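Will two robot arms on the packing table really save us work?
Asked by Lorna Innes, March

Our shop is trying out a pair of arms for sorting bins and baskets. Management says 14 of us will be "freed up for better tasks" and can't name one. Has anybody lived through this? 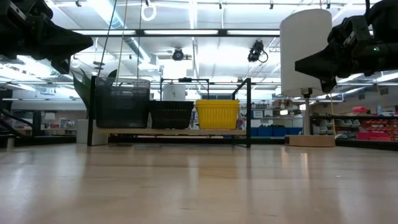

Both grippers over the table, baskets on the rack behind.

What bugs me is that I'm now down as "cell attendant." Same pay, more standing around. Is that normal?

2 answers

Sebastian Voicu
Pretty normal. At Tavunell they promised us 50 percent less handling. I never saw how they got that number. Somebody still had to stack the trays just so and clear every jam, and that somebody was me.
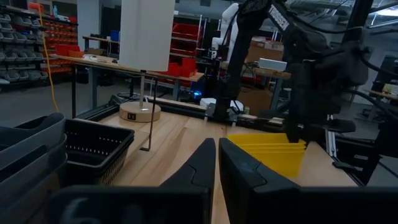

The jams didn't go in the report either, so on paper the thing ran great. Keep your own log with start and stop times. Ask in writing who covers the table when it's down, and get the job title settled before the trial ends. I waited and got stuck with mine.

Draken
depends on the shop. ours went fine, two people moved to receiving and one of them likes it. wouldn't believe the sales guy though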